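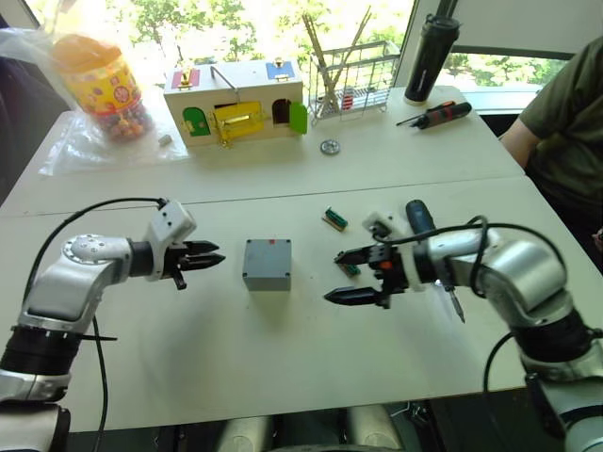
We drove out to the Jestomico tablet plant on a gray November morning, my sister-in-law and I, with a thermos of coffee between us and far too many questions. I've taken a Jestomico blood pressure tablet every day for 14 years, so when the pharmacy had a flyer up for their open day I signed us both up before I'd even finished reading it!

The plant sits at the far end of Lam, past the grain elevator, and you could miss the turn easily (we did, twice). Check-in was at 8, and they gave us hair nets, shoe covers and a paper coat that fit me like a tent. Rings and watches went into a little envelope with our name on it.

Our group started in the weighing rooms, where the powders are measured out behind glass, and then moved on to the blending hall. I had always pictured something like a kitchen mixer, but the big drum there turns over slowly, end over end, and holds up to 750 kilograms. The guide let us stand and watch it for a good long while, and I could have stayed longer.

The tablet presses, made by a company called Ferkon, were the loudest part of the day. We got foam earplugs, which meant I missed half of what was said about coatings, but I did catch that every batch gets held back until the lab signs off on it. Mine at home is batch 1341. I'd brought the box along in my purse, and a very patient lady at the lab window showed me how to read the rest of the code next to the expiration date.

Lunch was in the cafeteria: chicken soup, rolls, and a lemon bar that I'm still thinking about. There was a table for Fivby, their new weekly pill organizer, and I bought one for my mother, whose old one has lost most of its lids.

If you go, wear flat shoes and eat breakfast first. Parking is free behind the warehouse, and they told us the next open day will be in the spring.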